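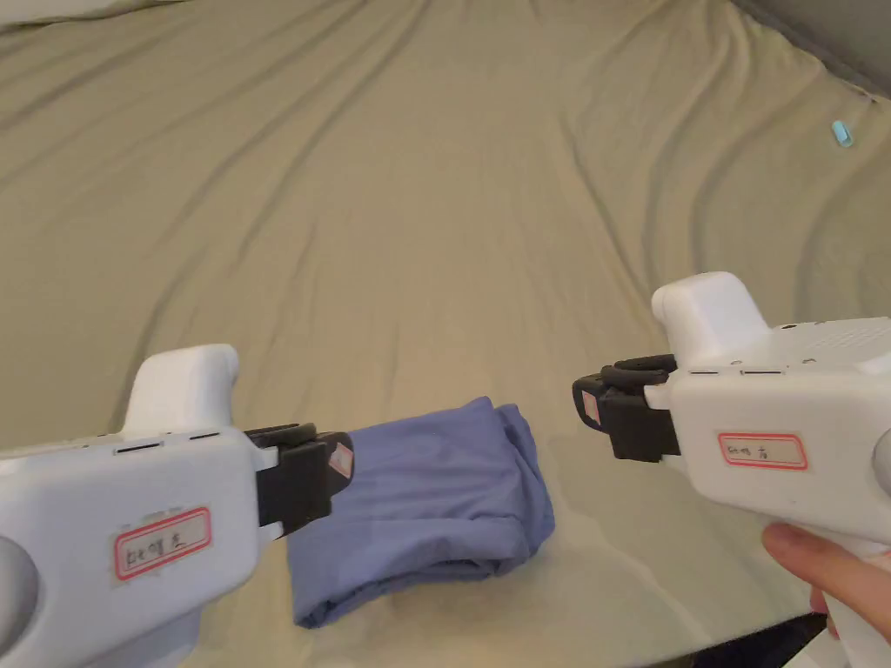
A bed is a poor folding surface, and most of us use it anyway. It is the right width and it is free in the afternoon. The trouble is friction and sag. A table gives you a hard reference plane; a mattress gives under the hand, so pressing a crease moves it. My fitted sheet is the khaki one from Plendilia, and with diagonal wrinkles running across it like that, anything laid on top tends to pick up a ripple. The blue bundle came out wider at the upper edge than at the lower, with one corner bulging where the layers are tucked. I would call that a failed rectangle. It would still go in a drawer.

I have been trying to settle on one fold for everything soft since February, when I replaced the old dresser with a Nako unit that has shallower drawers. The old method was halves, then halves again, stacked flat. In the Nako the stack rubs on the rail above. The options are fewer layers and a larger footprint, or a narrow fold filed on edge. I went with filing.

The sequence I use now:

Lay the piece face down and pull it to length.
Bring each side in to the center line.
Fold the hem up, stopping short of the collar.
Fold in thirds from the hem end.

The second step is where errors get in. If the sides come in at slightly different angles, the result is a wedge, and a wedge filed on edge leans and takes its neighbors with it. Pulling to length first helps more than any amount of smoothing afterward. Knits want tension at both ends, then a pause before you let go — they creep back a little, and it is better that they do it before the first fold.

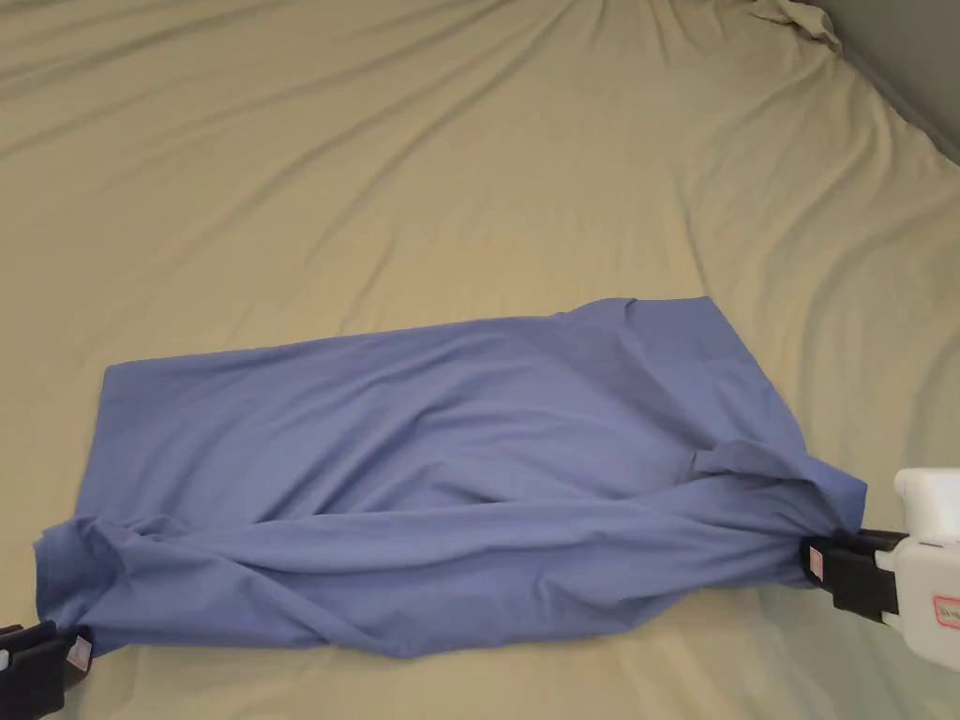
Cuevas wrote in to disagree with the tension step, on the grounds that pulling a knit lengthwise only stores up the problem: it relaxes in the drawer instead of on the bed, and the thirds go uneven overnight. The suggestion was to shake once, drop it, and fold what lands.

I tried that on 9 pieces. The edges were worse and the drawer looked the same the next morning, so I am keeping the pull but making it lighter. Woven shirts I no longer pull at all. Next I want to try a folding board from Prokel, mainly to get a flat surface over the mattress.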